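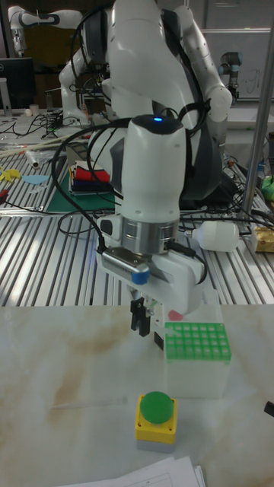

2 min read

Tomitz is a record-keeping program for small theater nonprofits. Purnport, our community drama company, has used it since August to track workshops, attendance and grants. Before that we had a shared spreadsheet with 2,968 rows and a lot of duplicate names.

Importing the old records took one Sunday. Tomitz caught most of the duplicates, but it treats "Perron Hall" and "Perron" as separate venues, and merging them has to be done by hand.

The attendance screen is the best part. You open a session, tick names and close it - seven taps for a small group. Reports are weaker. You can export by funder or by project, but not both at once, so our Laltason grant report still meant cutting and pasting.

The basic plan stops at 100 participants and allows some 30 saved reports. We went over the first limit quickly and had to move up a tier.
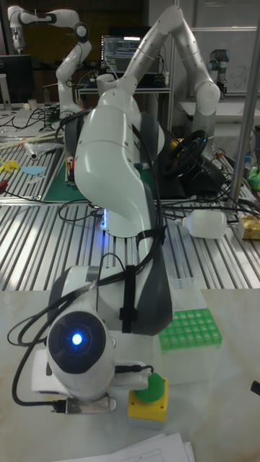 A reader who switched last year writes that the venue problem goes away if you fix the names in the spreadsheet before importing, and that support will reset a bad import if you ask the same day.

I'd still pick it for a company our size. The offline mode needs work - it dropped one of our registers in a basement rehearsal room, and we now keep a paper copy for that site.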